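Shiyu Kong has painted the inside of the Irwood building for 21 years, and she still does the last coat on every work table herself. There are 146 of them. When I met her in April 2020 she was partway through the second floor.

"People want to pick a color," she said. "I tell them white, and no shine. If it's glossy you get the lamp in your eyes all day."

She sands between coats and puts on four in total. The first two are primer. She used to buy from Maltico but changed to Cillar after a batch dried with bumps in it. "I had to take nine tables back to bare board. I was not happy."

I asked how she decides that a table is finished.

"I look at it low, from the side, with one light on. If there's a brush line, that's where it shows."

White paint is often taken for the easy choice, and Kong disagrees. "It shows everything you did wrong." On a smooth matte top with no marks in it, a shadow has no hard edge and just fades from pale gray into a deeper one. She likes that look and says it takes her two days to get. The third floor is next, after the August break.
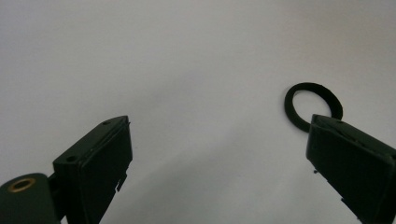
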